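Bramby Community Hall Users' Group
Minutes of the meeting held 2019-06-17, small meeting room

Present: Piret Rebane (chair), Aigars Kivi, Agnese Ots, Raimonds Toom
Apologies: Fatos Nedeljković
Minutes taken by: Agnese Ots

1. Minutes of the last meeting

Agreed as correct with one change. Item 5 should say that the back gate key is held by Raimonds, not by Aigars. Piret signed the corrected copy.

2. Roof and gutters

Aigars met the roofer from Tedton. The flashing over the kitchen has lifted and water is getting in behind the wall cupboard. The price to refix it is $280, which includes clearing the gutter on the north side. The roofer would not give a price for the south side without a longer ladder. Raimonds asked if we should get a second price. Piret said the leak had been on the agenda at each of the last three meetings and she would like it off. Agreed to go ahead with the north side.
Action: Aigars to confirm with the roofer and ask for a date before school lets out.

3. Tables and room bookings

The new booking sheet is in use and people are filling it in, mostly in pencil. Pen please. Two groups put themselves down for the same evening and sorted it out between themselves. Raimonds repeated that tables should be wiped and put back against the wall after use, and that the folding ones go on the trolley with their legs facing in. The long table by the window has a loose leg and should not be moved until it is tightened. Agreed that groups may leave things set up overnight only if it is written on the sheet.
Action: Raimonds to fix the leg and tie a pen to the clipboard.
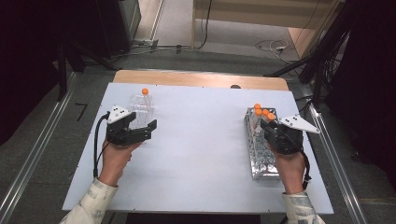
4. Money

Balance in the hall account is enough to cover the roof work and the summer electric bill. The plant sale brought in $200 after costs. Piret read out a letter from the insurers, who want the fire extinguishers checked again before renewal. The yearly check is paid for already. There is still one unpaid hire from the spring and Agnese has written to them twice.
Action: Agnese to telephone.

5. Heating

The Brolero heater in the main hall cuts out on the high setting. Fatos sent a note saying he thinks it is the thermostat, and that he can look at it when he is back. Aigars would prefer to replace the whole unit before winter. No decision. Carried over to September.

6. Storage cupboard

The cupboard is full again. Raimonds emptied the top two shelves and found curtain hooks, a box of raffle tickets, Christmas lights that do not work and an urn lid with no urn. Agreed that anything without a name on it will go on the stage for two weeks and then be thrown out or given away. Each group will have one shelf, and the bottom of the cupboard is for cleaning things only.

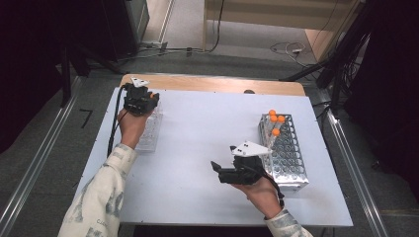 Shelf labels were discussed next. Agnese has offered to type them and Piret wants the group's name and a phone number on each. Small parts that go with a bigger item are to be boxed together with it, and the same goes for breakable things such as the clear acrylic rack with the rows of holes, which would be easy to miss on a pale surface and should not be put under anything heavy. Lids on all boxes. Raimonds will bring tape.
Action: Agnese to do labels, all groups to sort their own shelf.

7. Parking

The neighbor at number 79 has asked again that cars not be left across the driveway. Piret has apologized to her. A cone will be put out on busy evenings. Aigars thinks Org Lane should be used for overflow, but there is no light at that end, and Raimonds said people would not walk it in winter.
Action: Piret to put a notice on the door.

8. Any other business

The kitchen tap drips. Aigars has a washer. The spare tea towels have gone missing and Agnese asked everyone to look at home.

9. Next meeting

September, same room. Piret to send the date. Fatos to report on the heater.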